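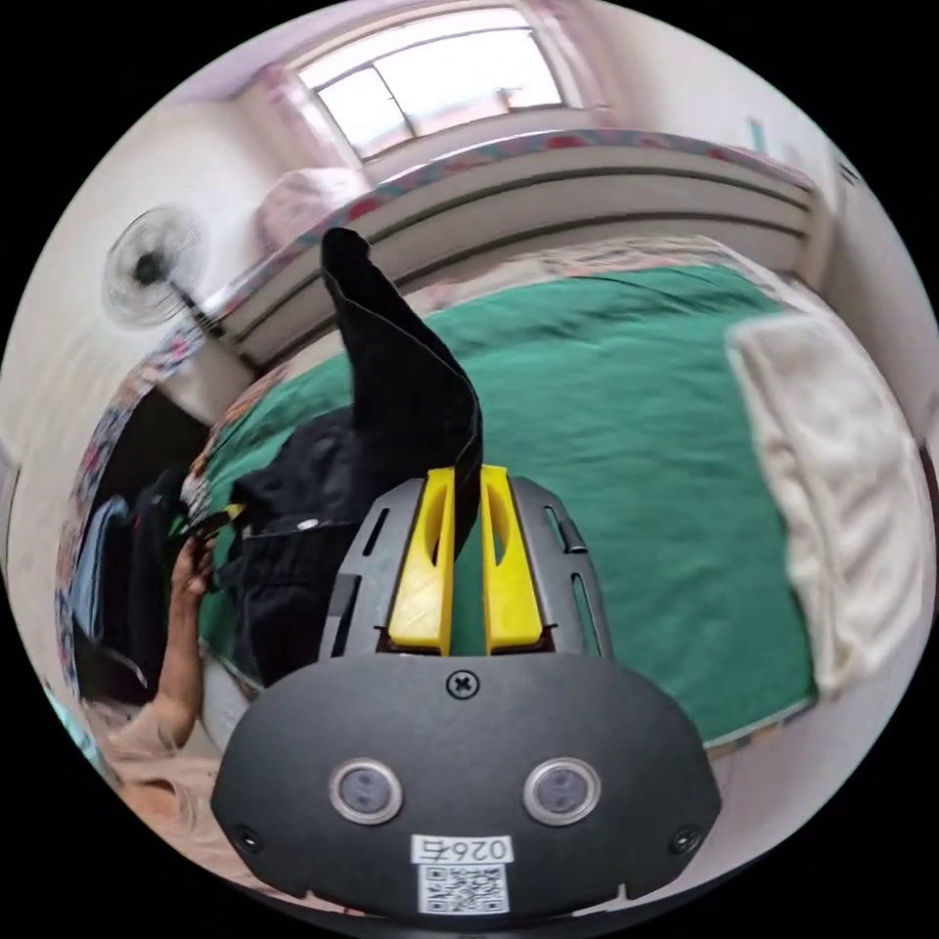 Re: [tedthorpe-mending] Black straps, sorting before the wash

The snap is the part to find first. Before anything goes in the Rovero bag, each black item should be spread out on a plain cover and the long narrow pieces drawn clear of the pile. Black on black hides hardware, and a green blanket gives enough contrast to follow a twisted strip from one end to the other. In the pile on the bed there is a small metal snap or button, easily missed once the cloth is folded over it. Hold a corner of the garment down with one hand while the strip is lifted, or the whole lot comes up together.

On 15/04/2020, a list member wrote:
> I washed two black items with long ties at 60 and they came out
> knotted. One tie is now 66 cm and the other is shorter. Is this
> shrinkage or just twist? The Jernar care sheet doesn't say.

Measure again after untwisting. Pin one end, let the strip hang free until it stops turning, then press it flat under a cloth and lay it against the tape without pulling. If the two ties still differ, it is shrinkage. Colour loss at the folds would point to the water being too hot as well.

For the next load, close all snaps, fold each tie in half and use a separate mesh bag for each garment. Gu thread is fine for re-tacking the ends. Cold water, low spin.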